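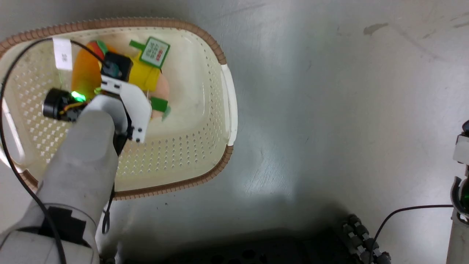

A basket of toy groceries on the floor, orange and yellow and pink.

The Long Afternoon of the Corner Shop

When I was small enough to be put up on a counter, the counter I was put up on belonged to a grocery in Stonow, at the bottom of the hill where the bus turned around. It sold potatoes with the dirt still on them, canned peaches, shoelaces, birthday candles and, for one confusing summer, tropical fish. I've since lived in five towns and shopped in more supermarkets than I would care to list, and I couldn't draw you the floor plan of a single one of them. But I could still walk you around that shop with my eyes shut, past the onions, left at the bread, mind the step.

I have been thinking about it a great deal this winter because small groceries are opening again. Not everywhere, and not in any great numbers, but enough that I started keeping a folder. There's one in Divero, in what used to be a shoe repair place. Raritz has two, on opposite sides of the same square, and they are apparently on speaking terms. And Stonow, which lost its last food shop so long ago that the bus no longer turns around there, got a new one in October. Naturally I had to go and see it.

First, though, Divero, which was on the way if you are generous about what counts as on the way. The town has 3246 residents according to the sign as you drive in, and on the wet morning I visited a fair share of them seemed to be buying leeks. The shop is narrow and deep, the way shoe repair places often are, and the owners have kept the old workbench as a place to pack your bag. You can still see the marks where heels were hammered. The vegetables go down the left wall and everything else goes down the right, and since two people with bags can't pass each other in the middle, there's a kind of dance, with a lot of apologizing, that regulars perform without breaking off their conversations.

I stood by the eggs for the better part of an hour and listened. I heard about a knee operation, a dog that had eaten a candle, a disagreement over whose turn it was to host Easter, and a very full account of how to keep celery crisp (wrapped in foil, apparently, and I can report that it works). None of this was said to me, you understand. It was just in the air, along with the smell of wet coats and oranges.

The numbers are not kind to places like this, and the woman at the register was perfectly frank about that when I asked. Bread makes next to nothing. Milk makes nothing at all. What keeps the lights on is cheese, wine, and the sort of cookies people buy when they're visiting somebody. She told me she had 20 customers on a bad day in her first month, and that on one of those days she sat down on a crate of cabbages and seriously considered going back to insurance. She laughed about it, but she had the crate number in her head still, so I don't think it was all that funny at the time.

Raritz is a richer town and its shops are handsomer. One of them has a marble slab for the butter. I liked it, I really did, and I came away with a loaf that cost more than my lunch, but I noticed that people there spoke in lowered voices, as if they had come into a library. The other shop, across the square, is run out of a former bank and keeps its potatoes in the vault. The vault door weighs so much that it's simply left open all year round, and children are allowed to go in and fetch the potatoes by themselves. I watched a boy come out with three enormous ones held against his chest, looking as though he'd robbed the place.

Children come up again and again when you talk to shopkeepers, more than I'd expected. A child sent out for a carton of milk used to be an ordinary sight, and in a good many places it has become rare, mostly for the dull reason that there's nowhere within walking distance to send them. And yet playing shop never seems to have gone out of fashion. My own nieces spent an entire rainy week last year selling me my own spoons. They knew all the lines: would I like a bag, did I have anything smaller, sorry, we're closed for lunch. I paid for one teaspoon three times and never did get it home.

I remember playing the same game on my grandmother's stairs, with each step a different department. Buttons were money. Dried beans were also money, but only on the top three steps, and I have no idea now why that was. My grandmother would come along with her real handbag on her arm and complain about the price of everything, which thrilled me, and then she would pay, and wait for her change, and count it.

A friend who teaches kindergarten says the shop corner is the one spot in her classroom where the shy ones will talk to anybody. You have a job to do there. You know what comes next. Good morning, what would you like, here you are, goodbye. I thought about that all the way down the road to Stonow, and about how many grown people get through a hard week on very little more than that.

So, Stonow. The old building is gone – it's a dentist's parking lot – and the new shop is up the hill in half of the former post office, under a painted board that says Zakaria in green letters. I had told myself not to expect anything. I walked in and there were the onions, first thing on the right, and I had to pretend to read a notice about yoga for a minute or two.

It is not the same shop, of course. They take cards. There's a refrigerator full of oat milk and a shelf of hot sauces that would have frightened the whole town in my day. But there is a chair by the window for anyone who needs to wait for the rain to stop, and the chair is in use. Accounts are kept in a lined notebook for people who forgot their wallets, and the notebook, I was told, has yet to be cheated by anyone. When the roof leaked over the winter, 300 people put money in a jar to have it fixed, some of them with coins they'd been saving for something else.

I asked the young man stacking the apples whether he thought the shop would still be there in ten years. He gave it some real thought, turning an apple over to hide the bruise. Then he said it depended on whether folks came in for their big shop or just for the thing they'd forgotten. Everyone loves a place like this, he said, and then they drive out to the highway for their groceries and come in here for one lemon.

I looked down at my basket. I had one lemon.

I went around again, more slowly. I got potatoes with the dirt on, a piece of hard cheese, a jar of plum jam with a handwritten lid, 2 pounds of carrots I didn't need, and some of those visiting cookies, although I wasn't visiting anyone. At the counter there was a line, and the line wasn't moving, because the woman at the front was explaining in some detail what had gone wrong with her sister's boiler. I put my bag down between my feet. It had gotten dark outside and someone behind me asked if I knew whether they still had any eggs, and I said I thought so, at the back, past the bread, on the left.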